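Teaching the arm to pour: how our club sets up a kitchen task

If your club has a working arm and you've already done blocks, blocks, and more blocks, pouring is a great next step (and a messy one, so bring towels!). I'm writing up the way we do it at Dilldale because three of you asked at the Stullwood meet and I gave three different answers.

Start with the gripper wide open over bare counter, well short of the dishes. Every run of ours begins from that pose. I used to let people start wherever the arm happened to be parked, and the recordings were all over the place. 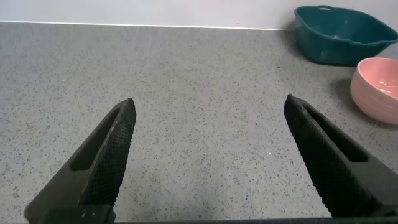 Posted by Akinyi Mushi
29 August 2024

OK, on to the steps. Home the arm, then check both wrist and overhead views on the laptop before anybody touches the controls. Push the dishes toward the back or the side, wherever you like, but move them a little between runs. If the bowl sits on the same spot every time, the arm learns the spot and ignores the bowl. We lost most of March to that one.

Next, practice dry. Pick up an empty cup, carry it over, tip it, bring it back upright, put it down. Do 12 of these in a row without a bump and you're ready for liquid. Go slow on the tip! New drivers always rush the wrist, and what you want is a long lazy roll with a pause at the end so the last drops fall where they should.

Leave yourself some room in the bowl, too. A bowl that's nearly full looks fine until the cup clips the rim. I like a strong color for whatever you pour, so you can tell from across the room how high it is, and it shows up nicely on a gray counter.
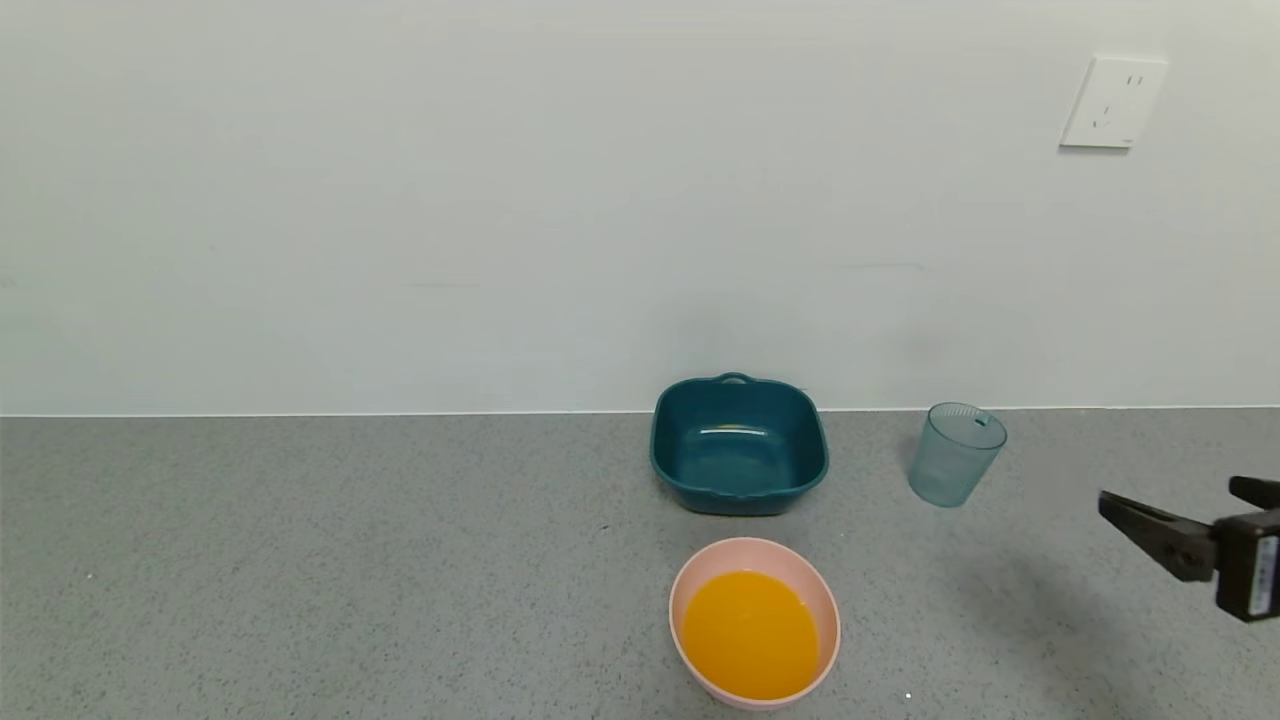 Dušan Georgiev wrote in to say he'd skip the dry runs altogether: "An empty cup weighs nothing, so the kids learn a grip that slips as soon as there's something in it. We put rice in ours from day one."

I like the rice idea and we're going to try it. I'd still keep a few empty passes for brand-new drivers.

Last thing, save your recordings after every run and name them properly. We have 920 so far, and 109 of those are just called "test". Wipe the counter, home the arm again, swap drivers.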